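Kesidow Blocks
2025-04-15

1/ Thread on the block set we keep for the green surface: shapes, colours, how it is stored, how it is cleaned. Mostly written so I can link to it when someone asks why the spares drawer has two sorts of red in it.

2/ The set is built on a 30 mm module. A cube is one module each way. Slabs, posts and wedges are cut in whole or half modules. Anything that doesn't divide properly goes in the oddments tub and stays there.

3/ There are 18 shapes on the list. Cube, arch, cylinder, wedge and slab do most of the work. The rest are variations on a slab and get confused with each other by everyone, including me.

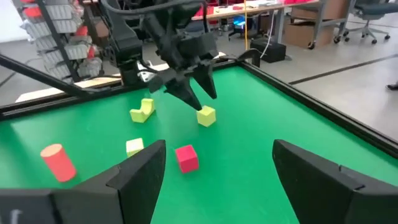
Shapes and Surfaces Group, Kesidow

4/ The arch is the awkward one. It has a curved notch and stands notch up or notch down, and the layout sheets didn't say which. For nearly 2 years both were accepted. On the green it was standing with the notch uppermost, and the new sheet gives that as the default.

5/ Cylinders: upright or on the side, both allowed. The red one at the left of the table was tilted, and its end looks a good deal lighter than the body, more salmon than red. I have put it down for a colour check against the reference card.

6/ Yellow is a family. The arch is a pale yellow-green, the small cube is a pale yellow, and the other yellow cube is yellow by anybody's reckoning. On the list all three had been entered as "yellow". They now get separate lines.

7/ A red cube turned slightly, so that two faces show, is easier to read than one set square on. The two faces take the light differently and the edge between them is clear. Layout sheets should give an angle. At present they give a position and leave the rest to whoever is putting the blocks out.

8/ Green was chosen for the surface before anyone had bought a green block. Red and orange stand out well on it. Lime is acceptable. Dark green was tried once, on paper, and went no further.

9/ Suppliers. The early blocks came from Cheema, the later ones from Amow. Both quote the same sizes. Cheema corners are sharper. Amow corners have been eased slightly, which you notice with a thumb and then when stacking, as a tall post sits less firmly on a slab.

10/ Mixed stacks are fine up to two pieces. Above that, keep to one supplier. This is now written inside the lid of the box in pencil, pending a label.

11/ Foam next. It dents, and a dent along a bottom edge gives you a lean. Test: stand the piece on a flat surface, sight along the top, turn it a quarter, sight again. If it leans the same way relative to the block, it's the block. If it leans the same way relative to the room, it's the floor.

12/ L-shapes are entered as one line on the sheet whether they are a single piece or a post at the end of a slab. State which in the notes column. Please use the notes column.

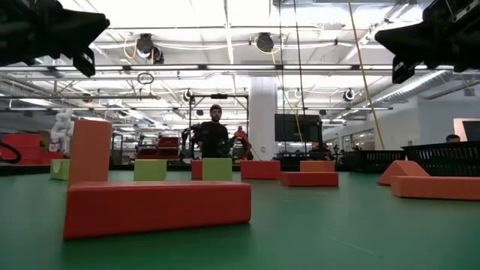
Orange-red L at left, lime cubes around it, wedge and slabs to the right.

13/ Read left to right, that layout is most of the foam list. The long orange slab at the far right needs more room than the sheet allows for it. I'd move the wedge inwards by one module and bring the slab in after it.

14/ The narrow red block beside the central lime cube is hard to pick out from low down, partly hidden as it is. From above it would be obvious. Check any layout from both heights before it gets written up.

15/ The top of the post looks a slightly lighter orange than the rest of the L. That is where the light catches it. Do not log this as fading. Three people have logged pieces as faded that were simply near a lamp. Take the piece to the card, in the shade, and compare it there.

16/ The green has faint lighter scuffs on it. They don't interfere with anything, but they do get taken for chalk marks. We use Enia wipes on the surface and a barely damp cloth on the foam. No wipes on foam. It goes tacky and then collects fluff.

17/ Storage: by shape, then by colour. It used to be colour first, until we had the red and orange argument. Some pieces are orange-red and belong to neither camp. Shape has no such problem, arches excepted (see 4).

18/ Slabs lie flat with nothing on top. Posts may stand. Wedges go in pairs, slope to slope, which makes a rectangle and saves half a tray.

19/ Revised shape list and layout sheets go out in May. Corrections to the old ones are still welcome, with the line number please. "The orange one is wrong" has been received and cannot be acted upon.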